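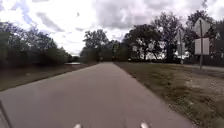 Depuis janvier, la société Drindura propose aux communes un robot de surveillance des allées, en location à 249 euros par mois. Il roule seul sur les chemins goudronnés, il regarde l'état du revêtement et des bords, et le matin le service technique reçoit une liste. La fiche commerciale promet une autonomie de trois heures et un premier contrat « sans engagement ». J'ai lu ce contrat jusqu'au bout, et je voudrais dire pourquoi je suis favorable à la machine et défavorable à l'offre.

Je ne suis pas née en France et j'ai travaillé longtemps à l'entretien des parcs. Je connais donc le travail que ce robot veut prendre : marcher, regarder, noter une fissure, revenir deux mois plus tard et voir si elle a grandi. C'est un travail utile que les communes ne font presque plus. Mon ancien collègue Corentin Lecomte le faisait à vélo, avec un carnet. Après son départ à la retraite, le carnet est resté dans un tiroir.

Sur ce point, Drindura a raison. Un chemin droit, bordé de pelouse, avec des arbustes d'un côté, convient bien à une machine patiente. Elle avance à la vitesse d'un promeneur et elle ne saute pas un tronçon parce qu'il est ennuyeux.
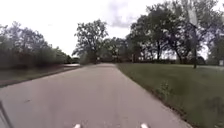
Faut-il alors signer le contrat ? Je conseille d'attendre que les conditions sur les données soient réécrites.

L'article le plus important se trouve à la fin. Les relevés appartiennent au fournisseur. Si la commune arrête la location, elle garde les listes du matin, mais elle perd l'historique, c'est-à-dire la seule chose qui permet de comparer une année avec une autre. Pour le récupérer, il faut payer 919 euros -- et ce prix vaut pour chaque site. Une commune avec trois parcs paiera donc presque une année de location pour ses propres fissures.

Decha Thongsuk, qui a négocié pour Ullness, m'a répondu que tous les fournisseurs procèdent de cette manière. Je ne trouve pas que ce soit un argument. Son concurrent Tarier demande 3 000 euros à l'achat, la somme est plus lourde au début, mais les fichiers restent chez l'acheteur, dans un format que l'on peut ouvrir avec un logiciel ordinaire.

Il me reste une réserve sur le robot lui-même. Il signale tout avec la même gravité : une touffe de mauvaises herbes au bord de l'allée reçoit la même étiquette orange qu'une racine qui soulève le goudron. Il faut encore une personne qui connaît le lieu pour faire le tri, et cette personne, le devis ne la compte pas.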